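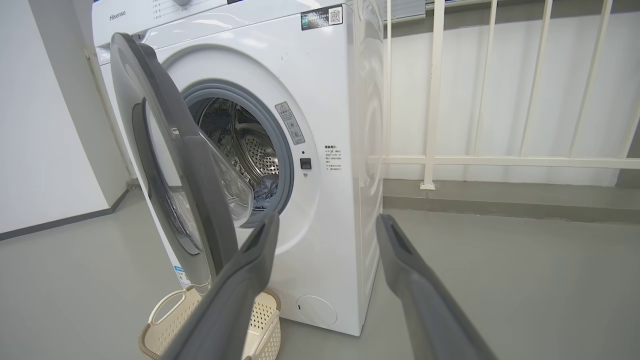 Figure 1. Front-loading washing machine with the door open and one item of laundry in the drum.

4.2 Morning load and the packed lunch

Families in the Lostier sample did not talk about lunch as a food problem. Mostly they talked about time. Lunch got made in whatever gap was left between other jobs: laundry (Figure 1), signing forms, finding shoes. In the diaries the word "lunch" sits next to another chore more often than next to any food. We coded for this late, after the first read, so the counts in the appendix should be treated as a floor.

Two patterns. First, the night-before packers. These parents made the lunch while cleaning up dinner and used leftovers heavily — pasta, rice, cold chicken. Fewer complaints in the diary, but more entries about food coming home uneaten. Second, the morning packers, who leaned on the same short list all week. Bread, cheese, fruit, something in a wrapper. One parent wrote "same as yesterday" for a whole school week and then, on the last line, "he asked for the same agian." We left the spelling as is.

Switching between patterns was common in the first month of school and rare by February. Most who switched went from evening to morning, which we did not expect. The reason given, when there was one, was tiredness after dinner. A few said the child would only choose when standing right there in front of the fridge.

The Gakero planner (paper version, see 3.1) was handed to every household. Use dropped fast. By week 9 most of the sheets were blank or had been used for grocery lists. Those who kept going tended to fill in only the main item and skip the sides. Still, they reported fewer last-minute store trips, though this is self-report and the groups were not matched at the start. We make no claim about cause.

Child involvement. Coded yes if the child did any packing step, even just putting the lid on. Children of 9 and up were more likely to do a step alone. Younger ones mostly picked between two options held up by a parent. Parents liked this in interviews but the diaries show it got dropped on rushed mornings, then picked up again, then dropped. Interviews and diaries disagree here and we trust the diaries more, with the caveat that diaries also get filled in at 10 at night by tired people.

Cost came up less than we planned for. The interview guide had a full block on it (taken from the Baptiste survey) and answers were short. Where cost did matter it was about waste — paying for berries that came back warm and squashed. Not the price of the lunch as such. School lunch was the backup for nearly all households, and several parents described buying it as "giving up," a phrase we return to in 4.3.

One limit to note before moving on. The diary asked for start and stop times and many parents wrote one but not teh other, so length of packing is not reported in this section.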